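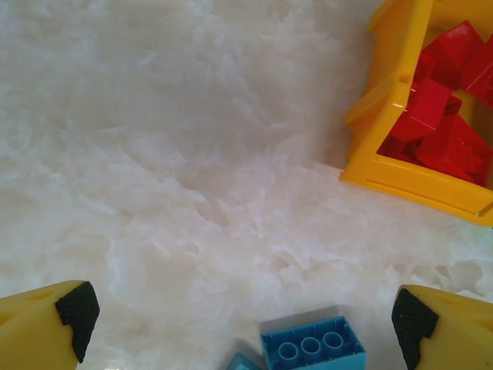 4.2 Do casting rumours come from insiders?

Fan sites that report on superhero films often say that a rumour is worth believing when several outlets carry it. We doubt this. In the sample we collected from the Mak boards, 2077 posts passed on some claim about who would be cast in the next Ulance series, and most of them gave at least one other site as support. The usual reading is that the supporting sites are separate sources. Anyone who follows the links will find that many lead back to the same short post. The finished rumour is normally met from its top side, where it looks solid and ready to be stacked on. It is more useful to look at it the way the light blue toy brick lies in Figure 1, with the open underside facing up and the hollow tubes in plain view. The walls are real enough, and a good deal of the inside is air. We use "hollow support" below for a link that adds a site name to a claim and adds no new information to it.

Earlier work on celebrity news has treated repetition as a rough sign of quality. The argument runs that editors check before they publish, so a story that has passed several editors has been checked several times. This may hold for daily papers. We see little reason to carry it over to fan sites, where the person who writes the post is often also the person who approves it, and where being an hour late costs more readers than being wrong. Of the 37 rumours in our sample that were described as "confirmed by multiple sources", 13 had a second source that could be told apart from the first. The rest were hollow in the sense given above, or pointed to pages that had since been taken down. We have left the missing pages out of the hollow count, although we suspect that many belong in it.

It could be said in defence of the sites that a single source may still be a good one. An agent's assistant or a costume fitter might well know who has been hired, and would have every reason to tell only one person. We accept the point in principle. The difficulty is that posts which claim this kind of access look much the same whether or not the claim is later borne out. They share the same hints about contracts, the same warning that "things could change", and the same promise of more on Monday. The warning deserves particular attention, as it makes the post almost impossible to fail. If the actor is cast, the writer was right. If somebody else is cast, things changed.

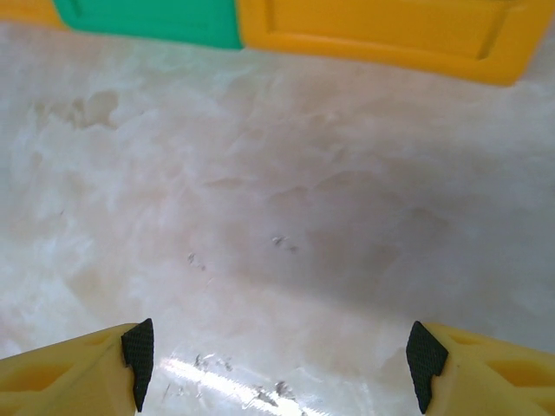 The clearest case in the sample concerns the lead part in the Ulance series. A post on the Gidstead fan page stated that talks with a well-known film actor were "all but done". The post was copied to the Mak boards the same evening and drew up to 700 replies before the studio's publicity office said anything at all. Later articles quoted the replies as evidence of "strong buzz from people close to the production". We could find no reply whose writer claimed to be close to the production. Several said that they had read the Gidstead page. When the casting was announced at the Kisberg convention in January, the part went to someone who had not been named in the thread, and the original post was edited to say that talks had "cooled".

We do not wish to make too much of one case, and the sample has plain limits. It covers one series and one set of boards. Posts removed by moderators could not be recovered, and these may well include the worst guesses, which would make the boards look more reliable than they are. Nor can we rule out that a few writers did have good information and were let down by late changes. Studios do drop actors, and they seldom explain why.

Still, the common defence of the rumour sites rests on their record, and the record is kept by the sites themselves. Of the "scoop lists" we looked at, none gave the date on which each claim was first made, and wrong claims were mostly absent. A list of successes drawn up in this way can say very little about how often its author is right. Until failed claims are kept beside the others, with dates, we would advise against using such lists as data, and we have not used them in the counts given in Section 4.3.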